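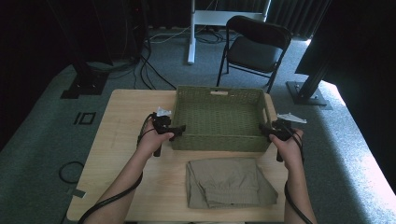 2023年4月24日 作業ノート

午前中は手持ちグリッパーでの教示、課題は「畳んだ服をカゴに入れて、カゴごと動かす」の続き。先週までは遠隔操作でやっていた分を、今週から全部手持ちに切り替えた。いやあ、速い。遠隔だと1本録るのに気力を使い果たしていたのが、手持ちだと普通に片付けをしている気分でどんどん進む(進みすぎて雑になるのが次の問題なんだけど、それは後で書く)。

今日の本数は31本。うち使えないのが2本。1本は右のトリガーを握りきらないままカゴを持ち上げてしまい、途中で滑った。もう1本は開始の合図より先に手が動いていた。どっちも私です、すみません。フォルダは分けてあるので、変換スクリプトにかける前に混ぜないように。

手順は前回から少し変えた。

・両手のグリッパーを開いてカゴの左右で一拍止める。ここが開始姿勢
・手前の服を両側からつかんで、カゴの中に下ろす
・爪を開いて、左右の端に持ち替える
・持ち上げて奥へ送り、置いたら開いて手を引く

最初の「一拍」は Hazem の提案。前のやり方だと開始姿勢が毎回ばらばらで、学習させたポリシーが最初の数フレームでふらふら迷っていた。止まる時間を入れたら軌道の頭がきれいに揃って、プロットを重ねたときちょっと感動した。もっと早くやればよかった!

服のほうは相変わらず難しい。ズボンみたいに厚みのあるものは、爪が下に潜らず端を押してしまうことがある。人間の指なら縁をちょっとめくって入れるところを、この2本爪でどう真似するか。試した中では、片方で軽く押さえておいて反対側から斜めに差し込むのが一番安定した。ただ、この動きは人によって癖が出る。私のと Taha さんのを並べて再生したら、押さえる手が左右逆だった。学習データとしては両方あっていい気もするし、混ざると平均を取られて真ん中を突くだけの動きになる気もする。とりあえず今日は「左で押さえる」に統一。明日、逆のほうも Taha さんにまとめて録ってもらって、別々に学習させて比べたい。

ケーブル問題。両方とも腕に沿わせて手前に逃がしているんだけど、腕を奥に伸ばすと右が突っ張る。気になって無意識に手首をひねっているらしく、後で姿勢のログを見たら右だけヨーが妙に傾いていた。ロボットにこの癖を覚えられても困る。肘のあたりで一回留めて、余裕を持たせてから再開したら直った。留める位置は高すぎると肩が引っ張られるので注意。

マーカーの追跡について。左右とも上に載せたマーカーの見え方は基本いいのに、カゴの奥へ手を入れた瞬間だけ右が落ちる。Gralia のビューアで確認したところ、落ちている間は補間で埋めているようで、見た目は滑らかでも信用できない。判定のしきい値を85に上げて、引っかかった区間は学習から外すことにした。厳しすぎたらまた下げる。

午後は Sturier(うちの学習パイプラインのほう)に投入。先週のチェックポイントから続けるか最初からやるかで Hazem と少し揉めて、結局最初から。開始姿勢を変えたのだから続きから回すのは気持ち悪い、という私の主張が通った。代わりに GPU の予約は私が取り直すことになった。うーん。

あと Ciscombe 側から、7月のデモでは服の種類を増やしたいと言われている。タオルならまあ何とか。袖のあるものは正直こわい。畳み方が崩れたときのやり直しも教示に入れるべきか、Taha さんと相談。個人的には入れたい。失敗しかけて立て直すところこそ手でやって見せる価値があると思うので、わざと少しずらして置いた状態から始める回を30本くらい、と言いかけて、くらいはやめて30本と決めた。

明日やること
・右ケーブルの留め具をちゃんとしたものに交換
・「右で押さえる」版の収録(Taha さん)
・右マーカーの角度を少し起こして、カゴの奥での落ち方を見る
・Hanrahan の端末の時刻合わせ。今朝ログが少しずれていた
・トリガーの戻りが左だけ渋い気がする。開けて見る前に Hazem に一声かける

追記:夕方に学習の途中経過をのぞいた。損失は下がっているけど、まだ何とも言えない。実機に載せるのは明日の収録が済んでから。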